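Notebook, Morkbridge, back bench. January, Friday.
Brown top, dish rack and tray layout (Pareo table)

Carried over from the previous page: the rack rocks on one corner, the tray has no fixed position, the lighting on the top is uneven toward the far end. Only the first got properly dealt with today. The second is half done.

9:10. Cleared the loose items off the brown top and wiped it down with a barely damp cloth, then a dry one. No detergent. The matte face holds streaks from the Kollport cleaner and they show up under the overheads when the surface is viewed at a low angle. Two streaks near the middle needed a second pass. Left to dry with the door open.

Checked the face with the long straightedge, across and then lengthwise. Across: no gap I could get the thinnest feeler into. Lengthwise there is a slight hollow, well away from where the rack goes, too shallow to matter for anything with feet. It might matter for the tray, which sits flat on its whole base. Marked the hollow on the paper plan and not on the board itself. Please keep pencil off the board. The last set of marks took most of an afternoon to get out and there is still a ghost of one if you know where to look.

Metal rail along the left side: ran a fingertip down it, no burrs. One spot near the middle where crumbs collect in the joint between rail and board. Brushed out with the small paintbrush, which now lives in the drawer with the feelers.

9:40. Rack. This is the white wire one, the Lappalainen order, second of the pair. The first is still in its carton and I would like it left there as a reference until we have settled whether the rocking is a fault of the type or only of this one.

Length over the outer rods 471 mm, measured with the steel rule and not the tape. The tape gave a different answer each time depending on how hard I pulled it against the end wire. Use the steel rule for anything that goes in this book.

Rocking: placed the rack on the granite plate first, to take the board out of the question. It still rocked. Pressed on the corners in turn and found the high foot by slipping paper under each. It took 3 thicknesses of copier paper to stop the movement completely. With one thickness it still clicked. I did consider bending the foot. Did not, the coating will crack at the weld and then we have rust in a rack that gets wet things put in it.

Fix used: a disc of thin clear film under the high foot, trimmed to the foot with scissors, held with contact adhesive. Clamped lightly under the dictionary for an hour. After that no rock on the granite and none on the brown top, in either direction. Should be rechecked after it has been washed a few times. The adhesive is rated for damp but not for soaking, so keep that end out of the sink.

Slots. The spacing is not uniform. I had assumed it was and had drawn it that way on the plan, so the plan is wrong and has been crossed through. The variation is small but it decides whether a thick plate stands up or leans on its neighbor. Went along the rack with a gauge block as a go / no-go and wrote the results on the new drawing, slot by slot. The narrow ones are toward one end. I have not decided if this is deliberate.

11:00. Cup. Dark teal with the tan rim. Tried it standing and inverted. Inverted it drains but leaves a ring of water at the rim where it meets the wires, and it can be nudged sideways quite easily. Standing it is steadier than I expected, held by the wires on both sides, though of course it then holds whatever was in it. For layout purposes standing is better: same place each time, and the opening can be seen from above. I will keep to standing for now and write it on the drawing.

Position: left end of the rack. The middle was tried and is worse, the cup ends up between a wide slot and a narrow one and takes a lean. Could not see the lean from directly above. It is obvious from the side.

Weighed the cup for the record, then knocked the notebook onto the scale and lost the reading. To be repeated. Not urgent.

11:35. Rack angle. Everybody who sets this table puts the rack square to the edge, then somebody pulls a plate out and it isn't square any more. I prefer to set it at an angle from the start and record the angle by two measurements to the rail, near corner and far corner. That way it can be put back without a protractor. Near corner 54 mm further out than the far one in today's setup. Repeated the placement by eye, then by measurement. By eye I was off by more than I would like to write down. By measurement it came back to within the width of a wire.

Shadows: the rods throw a soft one on the brown face and it shifts with whichever overhead is on. Asked for both banks to stay on. There is no label on the switch - I will make one.

12:20, lunch. Rack left in place, came back to find it had not been moved.

1:15. Tray. Dark, rectangular, silver-gray rim. The light-colored long pieces stay in it for all of this, I am not measuring it bare. Two questions: does it slide, and does it have a natural place on the table.

Sliding: with the top dry, a push with one finger at the rim moves it without lifting an edge. With the top slightly damp it grabs and then jumps. The jump rolls the pieces to one side of the tray and they do not come back on their own. So, dry top only. Tried a square of the gray drawer liner under it and that stops the slide entirely, but it also raises the tray and it looks terrible. Removed.

Place: far side of the table, toward the middle. Too close to the rack and there is no room for a hand between the two. Too far over and you are reaching across everything to get to it. I set three candidate positions and used the tray from each for a while, taking pieces out and putting them back. The middle candidate won. The hollow I found this morning is not under it, which I checked afterward when I should have checked before.

Not solved: the tray has no reference. The rack has the rail. The tray sits out on open board and there is nothing to measure to except the rack, and if the rack is off then the tray is off by the same amount. A paper template with a cutout for each would do it. Will cut one from the brown wrapping paper, unless there is something stiffer in stores.

2:50. Light. Held the meter flat on the board and walked it from the near side to the far side. The reading peaks in the middle and falls off past it, smoothly, no hard edge anywhere. I do not think this is the board. Turned the meter around and did it again with the same result. It is the fittings overhead, or more exactly where they are. Nothing to be done short of moving them, and that is a request to the building.

The white bench behind wants clearing. The keyboard and the monitor stand can stay, the rest is drift. Not my stuff, mostly. Left a note. 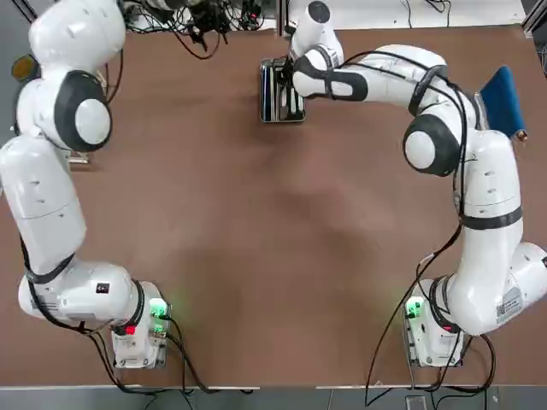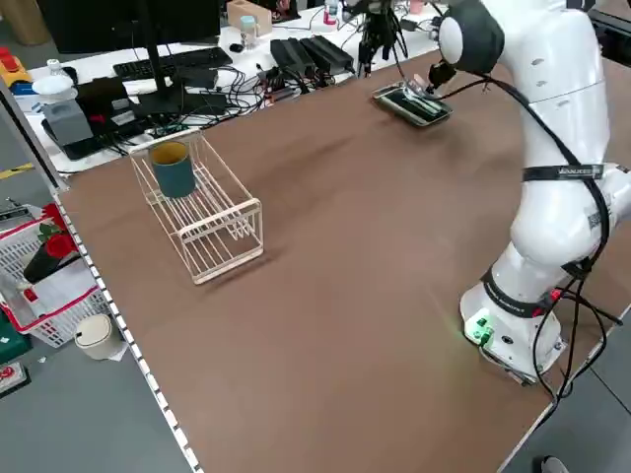
Entered by Dilruba Gunawardena, Morkbridge, Friday

Brown top in both. The rack, cup and tray positions should be read from the second one, with the cup standing at the left end of the rack and the far part of the board showing darker than the middle. The tray sits slightly tilted there. The template should allow for that or at least make it noticeable.

Open items:

Paper template, rack and tray cutouts. Check stores for card first.
Redo cup weight.
Recheck film disc under the rack foot after washing.
Open the second rack carton and try it on the granite, same paper test. Not before the Lappalainen people reply about the slot spacing.
Label for the light switch.
Ask Kollport whether the cleaner comes in a version that does not streak on matte.
Steel rule goes back in the left drawer. It was in the sink this morning.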